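Do I need to bring my own cloths to the Norkdale robot open day? 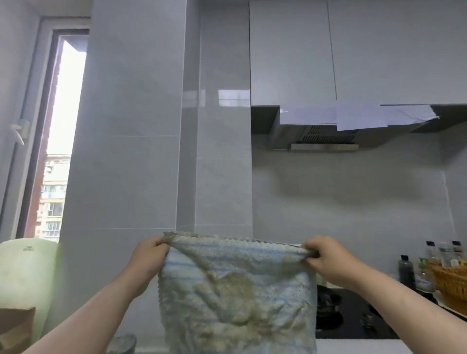 Kitchen cloth, held up by the corners

The Plarkell open day at Norkdale has a wiping demonstration where visitors can hand over a cloth from home. Mine are like this one, pretty grimy. Will they take it?
granico44

Went in January. They took mine, stains and all. The arm wiped a counter with it, then folded it. Bring two.
Mollah

not sure about cloths but parking is 13 dollars, cash only
tilerow724

Posted 13/08/2025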